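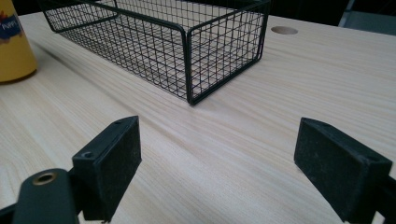 Black wire basket on a wooden tabletop, Ponus open day.

I had been meaning to get over to the Ponus for years, and when the open day came up in October I finally put it on the calendar, packed a sandwich and made the drive down to Parness with the heater on and a thermos between my knees. For anyone who doesn't know it, the Ponus is one of those big old single-screen movie theaters that somehow never got chopped up into a multiplex. It has 656 seats on two levels, and most of them still have their original numbers, which please me more than they probably should.

We started in the lobby at ten in the morning, coats on, a nice mixed crowd with quite a few kids. The tour went up the side stairs first (steep, take your time!) and into the projection booth, and I could happily have stayed there until they threw me out. They run digital for the new releases like everyone else, but the two film projectors are kept in working order and get used a few times a season. Our guide threaded one up while we watched and let it run with the sound low, and there is just something about that chatter that takes me right back to sitting behind my father in the Govside drive-in with a box of raisins.

After that came the print room, down a corridor that smells of vinegar and floor wax. The Ponus holds over 400 prints, mostly features, with a good shelf of shorts and a whole run of trailers for pictures I'd forgotten existed. We were allowed to look at a few feet of film over a light, and I got a strip from a racetrack drama with a man in a hat tearing up a ticket. I have no idea what it was called and I've been thinking about it ever since.

Lunch was soup and rolls in the upstairs lounge, and then at half past one they showed us Coste, the reason a lot of people had come. It's a small, slow thriller about a ferry clerk who starts skimming fares to pay back a card debt and gets in with the wrong crew. I'll say the middle sags a little, and there's a scene in a laundromat that goes on longer than my last haircut, but the lead is wonderful, very still and worried, and the ending on the dock had the row in front of me leaning forward. It played beautifully on that big screen, even from my seat, number 357, up in the balcony and a touch to the left.

A short talk followed about the roof, and what it will take to keep the rain off the balcony for another winter. I bought a mug. I also bought a poster, which I then had to carry around the rest of the afternoon like a fishing rod.

If you're thinking of going, the next open day is in the spring. Tickets for the booth tour are limited to 16 people at a time, so do call ahead, and wear something warm, as the print room is kept very cool. There's parking behind the hardware store, and the diner across the street does a good slice of cherry pie if you have time before the drive home.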